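# What do you buy a nine-year-old who says he wants nothing?

Posted in **Presents & Occasions** by Nithin Murthy
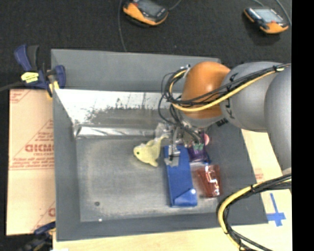
**How much should I spend on a nephew I see twice a year?**

Whatever you'd spend on a decent lunch for yourself. In our family that means £40 at the very top, and most of us come in well under it.

Right, that's the money dealt with, and my sister has agreed to it in writing. The rest is where I need help.

My nephew turns nine in December, close enough to Christmas that he gets one large present from most people and a slightly guilty second one from the rest. I'm in the second group. I asked him what he'd like and he said "nothing". I asked again by text and he sent back a thumbs up.

Things he already has: a bike, a scooter, a second scooter, a football goal that lives in the hedge, and a marble run which, according to the box, has 2000 pieces. According to my sister's feet it has more. He's been given the same book about sharks by three separate relatives. He's polite about it and has them lined up on the shelf.

Things he likes, from observation: cutting things up, sellotape, asking how much stuff costs, beating adults at cards. He isn't bothered about Lego, which I know is allowed but it does close off half the shop.

Last year I got him a Dinel build-your-own-lantern kit. It needed a screwdriver of a size that I don't believe exists in Britain. It's still in the box and I think we'd both prefer not to discuss it.

I'm looking for something he can start using on the day, without an adult being press-ganged into helping, and that doesn't make a noise after seven in the evening. Batteries are fine if they come with it. I'll be buying online as I'm in Midenwood and our toy shop is now a place that does eyebrows.

---

## Answers

### Deepika Lobo

I've bought for this exact age four times over (two of my own and two stepsons) and the child who says "nothing" is nearly always a child who's been asked by too many people. By November they're sick of us. So stop asking and go by the list of what he likes, which is a very good list.

**Cutting and sellotape.** Make him a box of proper supplies. I don't mean a craft kit with a robin on the front and instructions. I mean a big roll of brown parcel tape, some coloured tape, good scissors that are his and not the kitchen's, a stapler, a hole punch, split pins, a tape measure and a stack of thick card. Put it all in a toolbox with a handle. Mine got the toolbox when he was eight and at twelve he still won't let his brother touch the stapler. You can do the lot for well under your limit if you don't buy the tape in a craft shop, where they seem to think it's jewellery.

**Cards.** A nice pack, and a book of card games that's written for grown-ups. The ones for children have six games in and four of them are Snap. If he already beats adults he'll like having the rules in print so he can read them out at you.

**How much things cost.** A cash tin with a lock. Put a fiver in it in the fullest range of coins your bank will give you. I can't explain the joy of this but I've seen it with my own eyes, and he'll be running a shop from the landing by Boxing Day.

Things I'd leave alone: anything that says "science" in bubble writing, anything that grows crystals, and anything by Darora if it has a motor. The motor is always fine and it's the little clips that go.

Two small points about the birthday. Wrap it in birthday paper. He will notice. And send it so it gets there before the day, even if that means posting it while you're still in a summer jacket, because a December baby can spot a present that's been held over for Christmas from across the room.

On the shark books, you could get him a bookmark. Three bookmarks.

> **Nithin Murthy** (asked this): The toolbox is perfect, thank you. Would you go metal or plastic?

> **Deepika Lobo**: Plastic, with the lift-out tray. The metal ones bite fingers. Get one size bigger than looks sensible.

> **Colette Huet**: Seconding the cash tin. My daughter charged me 20p to look inside hers.

---

### Elango D'Souza

gift card

> **Muthu Joseph**: He's nine.

> **Elango D'Souza**: my nephew's nine as well and he loved it. spent it on a hat

---

### Muthu Joseph

I'll put in a word for a board game, on one condition, and that's that you play it with him. Twice a year is plenty if you turn up with the same game both times and he knows you've been brooding over your last defeat.

Look for two players and up, half an hour or less, and rules that fit on one side of paper. We've had a lot of use out of Bangera, the one with the little harbour and the tiles. It says ten and over on the box but my lad managed it at eight and was insufferable by the second go. It's quiet, too, apart from the gloating. Mine was second-hand with one tile missing and we used a button.

If you'd rather post something, then I agree with Deepika's box, but I'd leave out the stapler until you've spoken to your sister. I gave one to my godson, and his mum rang me at work.

As for the lantern, most of those kits want a size 0 crosshead. It'll be in any cheap set of glasses screwdrivers. You could put one in the toolbox and say nothing.

> **Nithin Murthy**: I've ordered the set. If he asks, it's for the tin.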